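Dira Animation Sets November Release for Second Saltthorpe Film

June 2, 2018

The animated superhero feature Saltthorpe: The Long Tide will go straight to home video and digital in November, Dira Animation said in a statement. It is the second film based on the Saltthorpe comic, which ended its run after 13 issues.

Lieven Verhoeven directs from a script by Ans Geerts. Masanobu Higuchi returns as the voice of the harbor guardian Hurkura, and Wendell Nakamura joins the cast as the smuggler Chowdary.

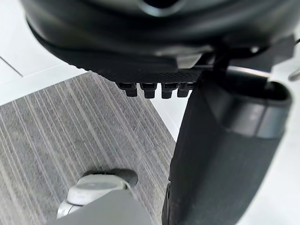 The film runs 74 minutes and picks up where the first one left off, with the town under curfew and Hurkura in hiding. Geerts said the script draws mainly on issue 4, with one subplot taken from issue 12.

"Readers asked for the smuggler story more than any other," she said. "We had no room for it the first time."

Verhoeven's crew drew 1,236 backgrounds for the sequel, most of them by hand. The score is by Mārtiņš Siliņa, who also wrote the music for the first film.
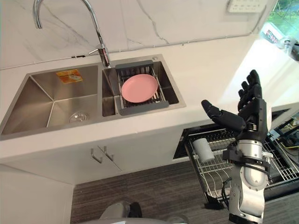
A kitchen sink with a pink plate on the drying rack.

The disc will include a commentary track with Verhoeven and Higuchi. Dira has not announced a price or said whether a third film is planned.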